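Shop > Kitchen > Utensils > Prenon Spatula

The Prenon Spatula

I've sold kitchen bits at Havitz for six years and this is the one I keep buying for myself! It's plain white, with a wide flat end and a slim handle, and it gets right round the curve of a mixing bowl (I make a lot of flapjack, so I'd know). Fine in hot pans up to 214 degrees. Goes in the dishwasher, top rack please.

We've got some 50 left from the Clurkmont order and more coming in May. Buy 2 and postage is on us.

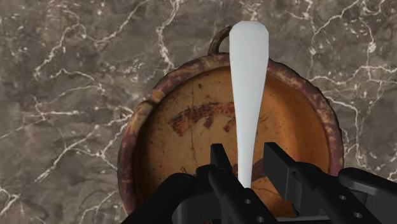

Jacinto Ventura wrote to say his is still going strong after a year of porridge, but he'd like a longer handle for the deep stockpot. I've passed that on, and fingers crossed they listen!

Related items
Kubiak Balloon Whisk
Prenon Ladle
Clurkmont Mixing Bowl, large
Havitz Tea Towels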